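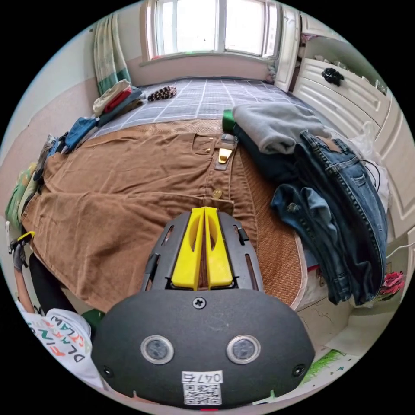 Wisavent Connect 20
Database connectivity and reporting add-on for Ditlow Workbench

Overview

Wisavent Connect 20 lets applications built in Ditlow Workbench read and write data held in an SQL server, without changes to existing table definitions. It replaces the native file driver at run time. Programs continue to use the same find, save and delete commands, and the driver translates each one into a prepared statement.

The product consists of a run-time driver, a conversion utility and a report engine. All three are installed by the same setup program. The report engine can be left out on servers that only process batch jobs.

What is new in release 20

Prepared statements are now cached per connection. The default cache holds 468 statements, and the limit can be changed in the driver configuration file. When the cache is full, the statement that has gone unused longest is dropped.

Date columns are passed as native date types. Earlier releases passed them as text, and some servers then ignored the index on the column. Tables converted with an earlier release keep their text format until the conversion utility is run again with the date option set.
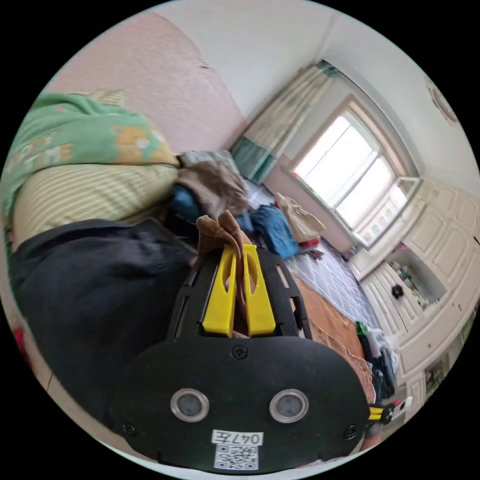
Null handling can be set for each column. The previous setting applied to the whole table, and it remains available as a default. A column setting always overrides the table setting.

The conversion utility writes a log in plain text. Rejected records go to a separate file with the record number, the column name and the server message. A conversion that stops partway can be resumed from the last committed block. Block size is 2000 records unless specified otherwise.

Report engine

Reports are defined in the Workbench designer and stored as text files, so they can be kept under version control with the rest of the source. The engine produces PDF, CSV and spreadsheet output. Grouping and totals are calculated on the server where the driver can express them as a query — otherwise the engine calculates them locally and writes a note to the log.

Existing Lasik report definitions can be imported. Nested subreports are converted one level deep. Deeper levels are imported as separate reports and must be linked by hand.

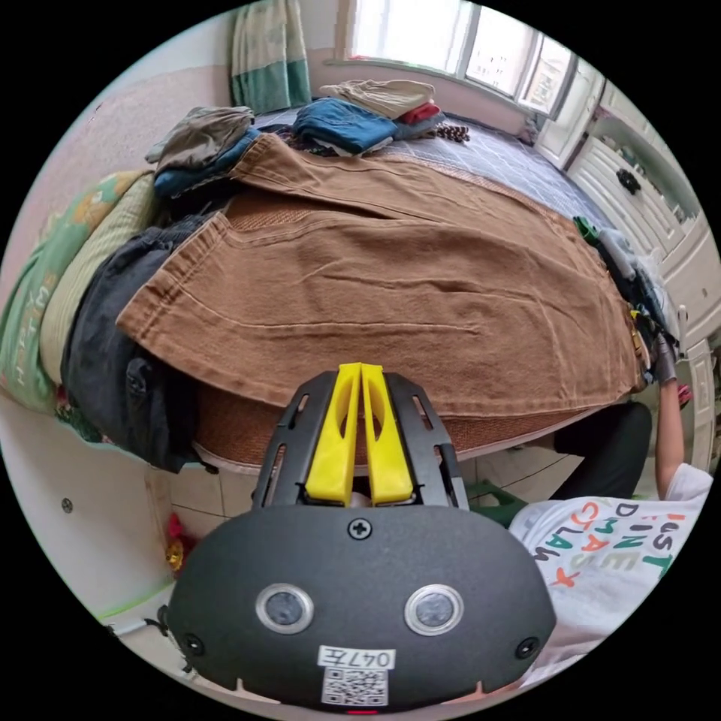

Fonts are embedded by default. To reduce file size, set the embedding option to subset. Barcode fields are supported in PDF output only.

System requirements

Ditlow Workbench, current or previous major release
64-bit Windows desktop or server
ODBC driver supplied by the database vendor
43 MB of free disk space for the run-time driver

The 32-bit driver is no longer supplied. Sites that still run 32-bit programs should stay on the earlier release, which receives security fixes only.

Licensing

Run-time licenses are sold per concurrent connection. Pooled connections count once each, regardless of how many users share the pool. Development licenses are sold per seat and include five connections for testing. Test connections may not be used in production.
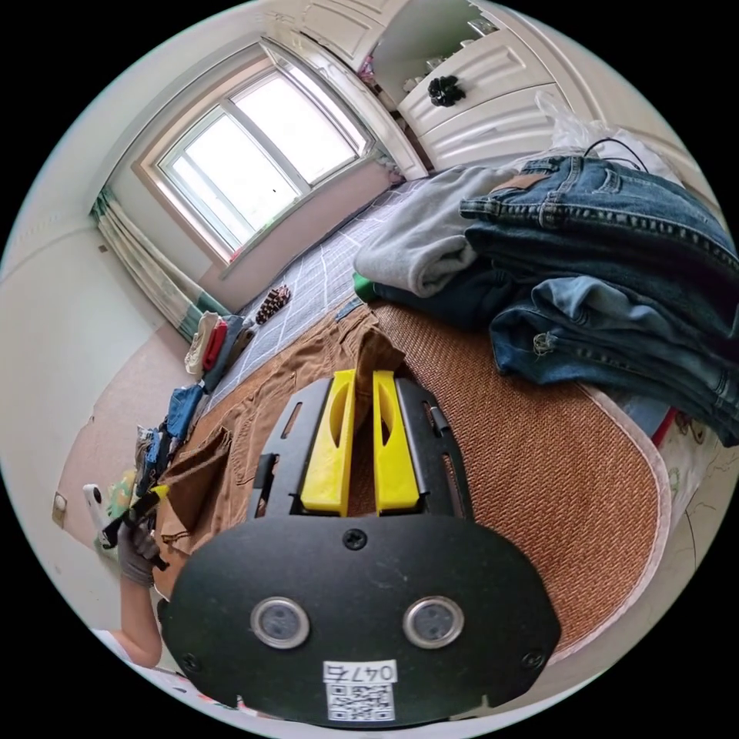

Upgrades from an earlier release are free for customers with a current maintenance plan. New license keys are issued through the customer portal from Tue 1 September. Old keys are not accepted by the new driver, so the key should be replaced before the driver is updated.

Known limitations

Text columns with a case-insensitive collation cannot be used as the first segment of a unique index. Record locks are released when a connection times out, and the program receives a standard lock error on the next save. Recursive relationships between tables are read correctly but are not shown in the designer.

Ordering

Connect 20 is available from Wisavent and from Jasińska, our distributor for Central Europe. Orders for site licenses require a signed copy of the license agreement. Evaluation keys can be requested from the portal and cover all three components.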